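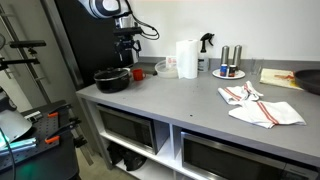

## One counter, one plate

Gøran Sjögren looks after the shared kitchen at Pulodside. He keeps the seasoning together on a round white plate: two grinders at the back, two small jars in front. "A plate lifts in one go," he says. "You wipe under it and put it back."

The spray bottle stands beside the paper roll — he wants both within reach of the board. Towels are less settled. "Folded over a rail would be best. We have 70 cm of wall free and no rail."

Stains on the board he puts down to use. Salt and lemon, left for 30 minutes, is his usual treatment.
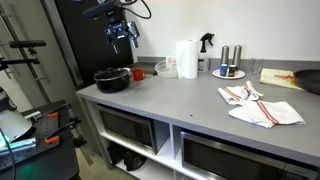

*The counter at Pulodside, with the pot and red mug towards the left.*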